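Interiors 2 — session 6 handout — floors: choosing and laying out

Bring this to the workshop. Reading is the Dernard chapter on timber finishes, plus the Miyazaki sheet (on the shelf by the door, dont take the last copy).

Recap from last time

Floor is the biggest surface people touch all day. Also the one clients decide on last, usually from a sample the size of a paperback. Hence most of the trouble.

Three things to settle before you draw anything:
- direction of the boards
- where the joints fall
- how much shine

Direction

Old rule — run boards towards the main window. Fine in a long room. In a square one it hardly matters, so look at the doorways instead. Changing direction at every threshold makes a small flat look chopped up. Pick one line and keep it through the hall if you can.

Over joists it isn't a free choice. Structural boards go across the joists, full stop. Floating floor on a sound base, please yourself.

Joints

Stagger the ends. Minimum offset depends on the product, read the packet. Avoid the stepped pattern where every third row lines up, the eye finds it straight away. Offcut from one row starts the next if it's long enough. Work out the last row first — if it comes out as a sliver, trim the first row and share the diffrence.

Grain and shine

Busy grain hides dust and scratches but fights with patterned rugs. Quiet grain does the opposite. Gloss doubles everything: lamps, windows, chair legs. Matt is kinder in a north-facing room than people expect.

Streaky brown grain, shiny finish:
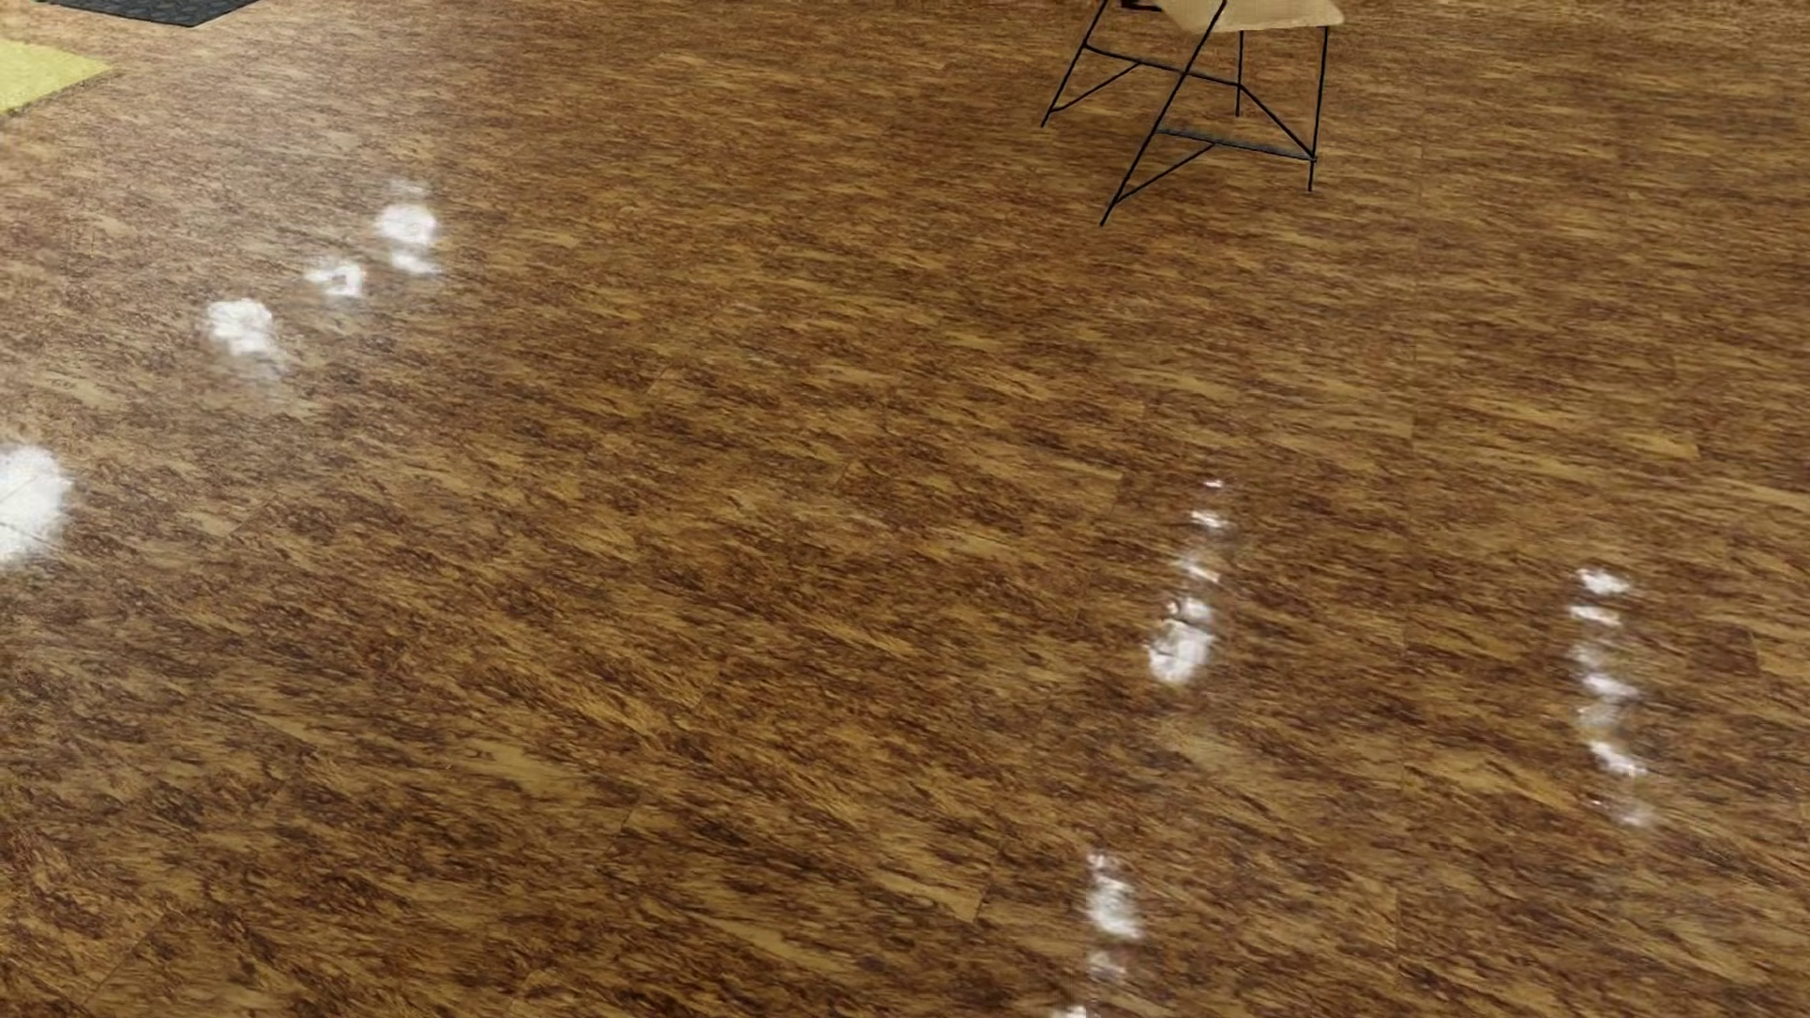
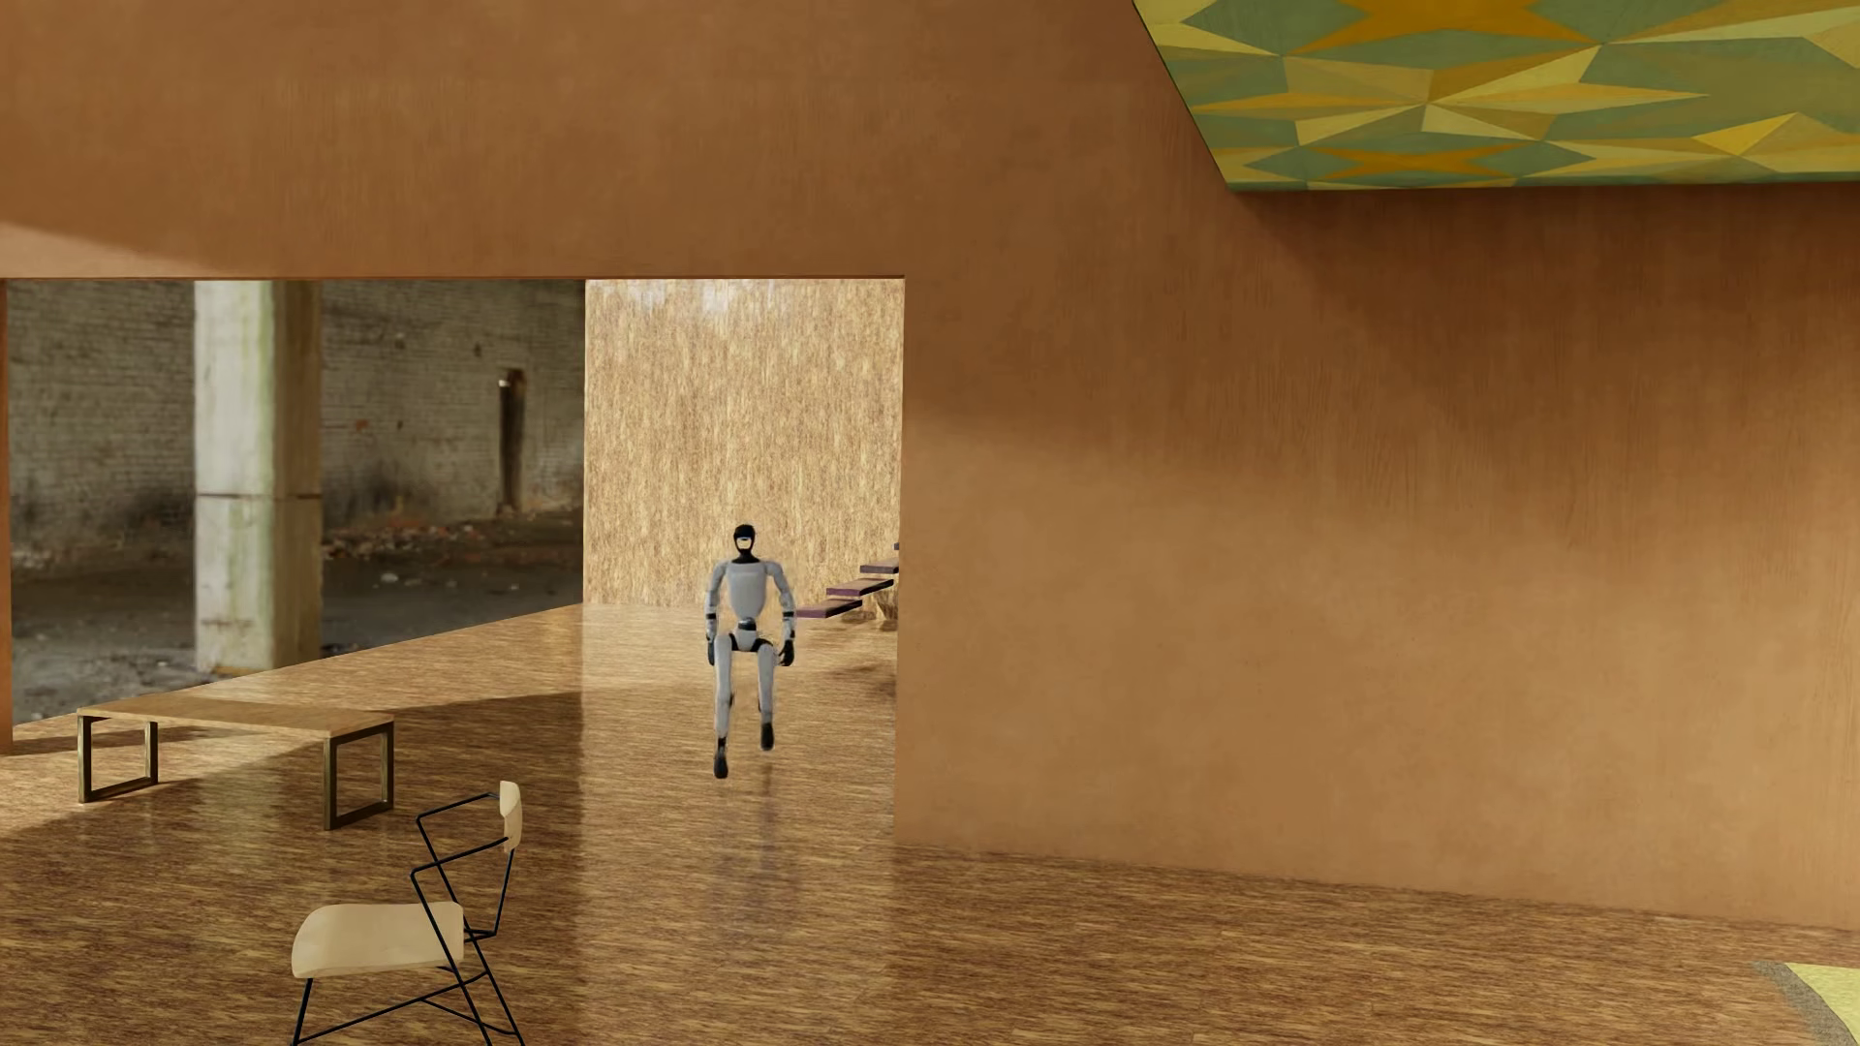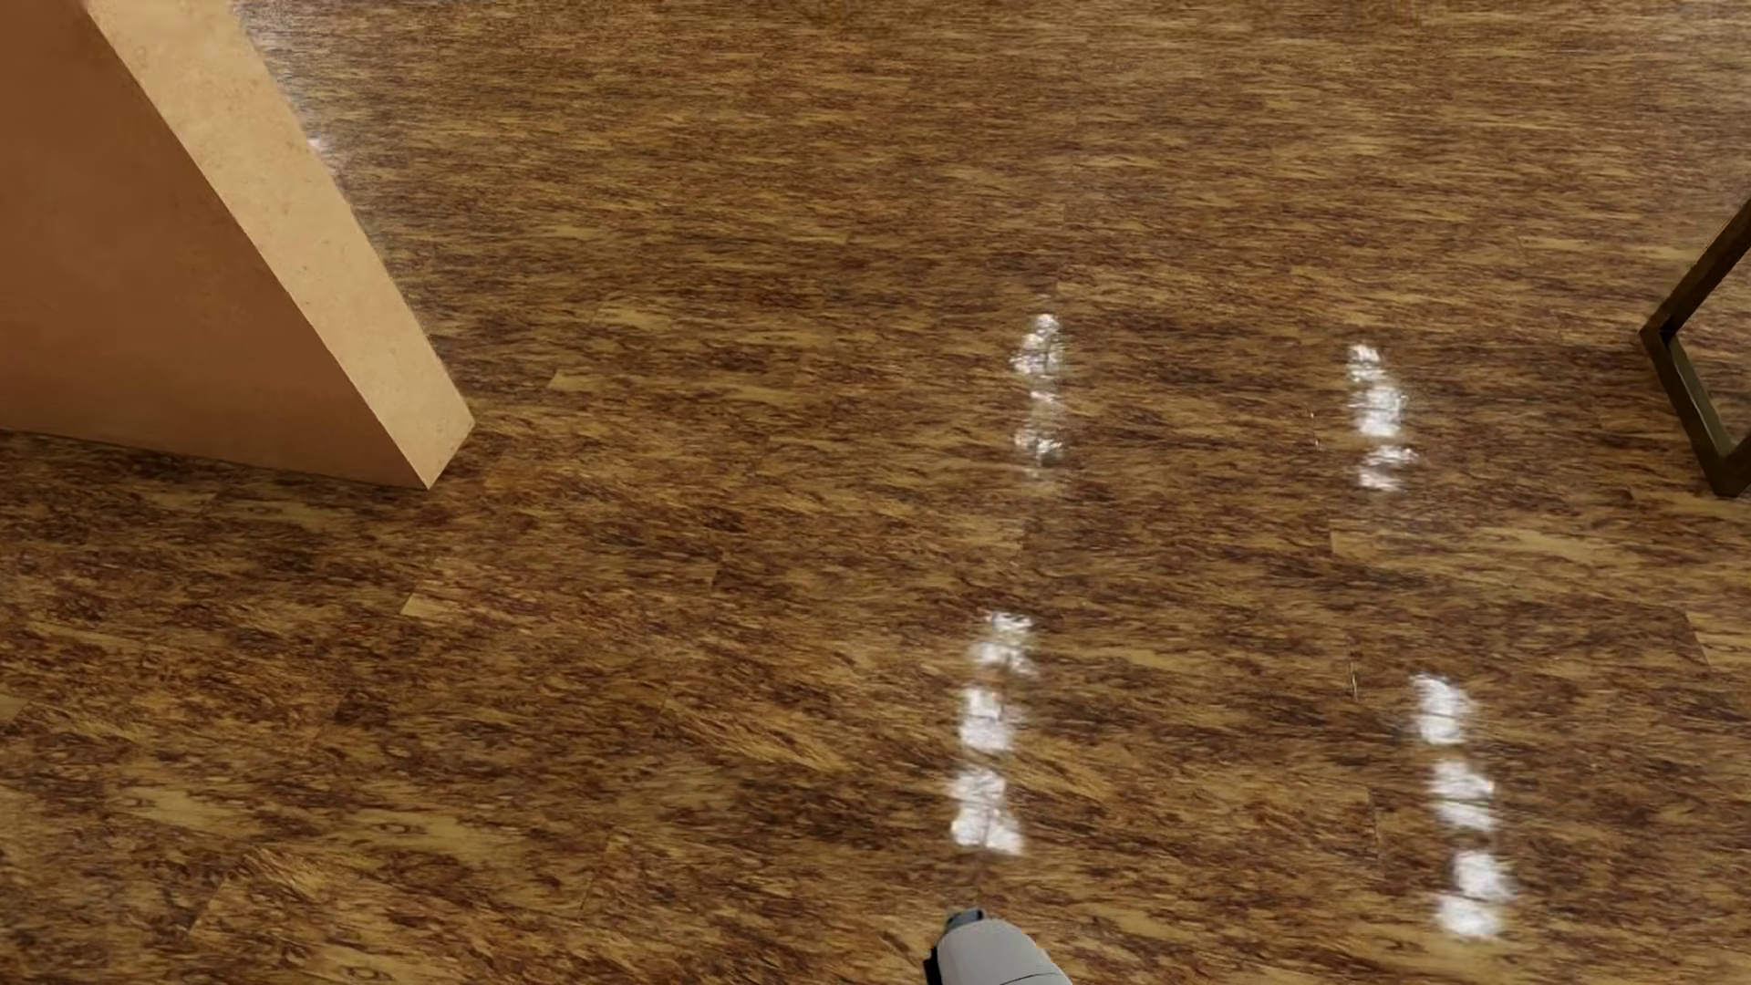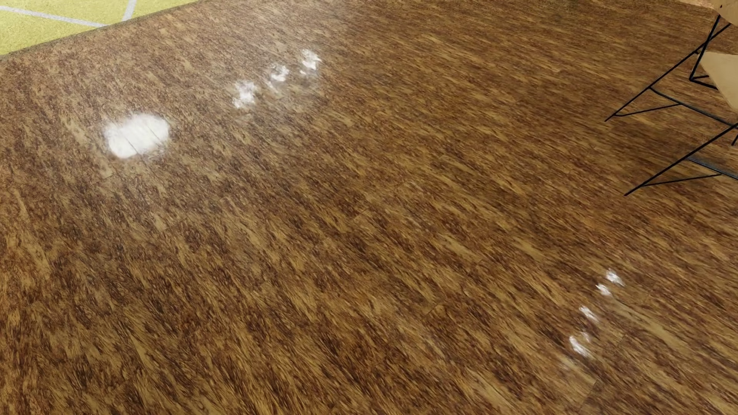 Edges and gaps

Timber moves. Leave the expansion gap all round, pipes and door frames too, and cover it with skirting or beading. Never fix the beading to the floor itself, pin it to the wall. Undercut the architrave with a handsaw laid flat on a spare bit of board. Cork strip where the floor meets a hearth.

Where floor meets carpet: a bar, screwed down, centred under the closed door. Check heights before ordering. Underlay counts!

Case study — Plilley reading room

Dark boards, high gloss, low winter sun. Glare on the desks from 3 in the afternoon. Refinished in satin, no other change made, and the complaints stopped. Compare with the Irudura shop, same colour but matt from the start. Be ready to say which you'd have specified and why.

For next session

- Plan of one room at home, scale 1:50, boards drawn in
- Mark the first and last row widths
- 15 lines max on your choice of finish
- Two samples, looked at by day and under a lamp. Notes on both

Hand in at the start, not the end. Late ones go in the tray and get marked when I get to them.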